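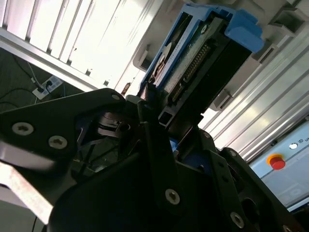

Homavel Early Music Circle - Members' Board > Listening Evenings

Topic: July evening, lute or organ?

sakda_p
Good evening to all. I am preparing the July program and I need opinions before I write to the hall in Kargate. There are two proposals. The first is an evening of lute songs, with Ratree Ongart speaking between the pieces. The second is North German organ music from recordings, with the notes that Ruotsalainen left us. I prefer the lute, but I will follow what the members want.
Sakda Paisan

gambist_4
Lute. We had organ in winter and the loudspeakers in that hall are not kind to low pedal notes. Half of the chorale was only a buzz.

oldconsort
I must disagree with gambist_4. The buzz came from the radiator cover near the door. Someone put a coat on it in the second half and it stopped. The organ evening was the best of the season for me, and the notes by Ruotsalainen are too good to stay in a folder.

gambist_4
The coat helped with one noise. There was another one, which I heard clearly from the back row. I do not say the music was bad.

ratree_o
Thank you for thinking of me. I can speak, but please, no more than 5 minutes before each group of songs. Last time I was asked to "fill" and I talked too long about tuning. I would also like the words printed, with a translation. People do not follow old English by ear, and I include myself.

drarmont_tenor
Is it live or from recordings? If it is live I can ask at Drarmont, there is a player who knows this repertoire well. If it is recordings I vote for organ, because lute on loudspeakers always sounds like lute in a kitchen.

sakda_p
Live would be beautiful, but the hall takes 700 for the evening if we sell tickets, and we have 50 chairs. You can make the calculation. From recordings we pay nothing, as always.

oldconsort
Then do not sell tickets. Put a basket by the door.

drarmont_tenor
A player who travels with a lute should be paid a proper fee. I will not ask him to come for a basket.

ratree_o
I agree with the tenor on this. Could we do the first half lute, from recordings, and the second half organ? The composers are not so far apart in time and I could say something about that.

gambist_4
Mixed evenings always finish late. The last bus from Kargate does not wait for the postlude. But if the second half is short I can accept it.

sakda_p
I will write a draft with both halves and put it in this topic. Oldconsort, do you still have the folder with the notes, or did it go back to the cupboard?

oldconsort
I have it. Two pages are missing from the part on the chorale preludes, I will look at home.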